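Bench notebook, May

Equipment plan for the second half, before I lose the thread. Got in at 8 and had the whole morning with the two-arm table, and I came away more convinced than ever that we should build a second one. The only fight left is over what goes on it.

Where the money stands: the request that went up last month was for a full duplicate, same arms, same grippers, same everything. It came back with a question mark next to the grippers and nothing next to the arms, so I'm reading that as the arms are fine. Great news if I'm right! Need to get that in writing before I order anything with a long lead time.

Grippers. Two quotes in hand. Fodetti wants 2576 per gripper with the cable and the mounting plate included. Peltonen is cheaper on paper but the plate is a separate line and so is the cable, and by the time I add those plus shipping the gap is almost 300 a side. That's real money but not huge. What I like about the Fodetti unit is that the fingertips come off with one screw, and we go through fingertips. What I like about Peltonen is that they answered the phone. Would love to get one of each on loan for a couple of weeks and just beat on them. Asked both. Peltonen said yes right away, Fodetti is "checking."

Don't forget spare fingertips in the budget this time. Last year we put them under consumables and then the consumables line got trimmed and we were filing down old ones in April. They go under hardware now.

Table. I'd go with the same kind of top again, white. It wipes clean and everything we put on it shows up well. The legs are what I'd change. Stokungate does a heavier base with leveling feet, 123 extra, and I think that's the best value on the whole list. Any wobble in the table shows up twice, once at each arm.

Cable management: needs its own line. I keep treating it as leftovers and it never is. Chain or sleeves, clamps, a strain relief at each base. Ask Nulo if their sleeve kit comes in a longer length, the one in the catalog looks short for our reach.

Test objects. Cheap, fun, and they decide more about the gripper choice than the spec sheets do. I want thin stuff that bends, light stuff that rolls, and open cups with something in them. A gripper that does all of those without a fingertip change gets my vote.

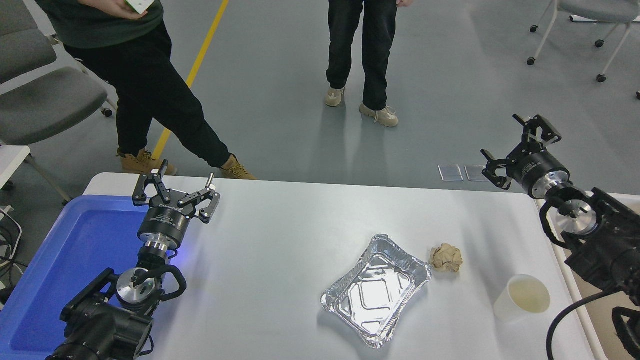
Table setup: foil tray, crumpled paper, part-filled cup, blue tray at left. Both grippers open.

The foil tray is the one I'd build the comparison around. Grip it at the rim too hard and you've got a new shape of tray, so force control at the low end matters way more to us than max payload. Neither quote gives a minimum grip force! Email both and ask for a number, and ask how it was measured.

The paper ball is good too — springy, a different shape every time, costs nothing. Put a ream of brown paper on the list anyway.

To do:
get the arm approval in writing
chase Fodetti on the loan
minimum grip force, both vendors
Nulo sleeve length
measure the floor space for table 2, with walking room on all sides
redo the spreadsheet with fingertips under hardware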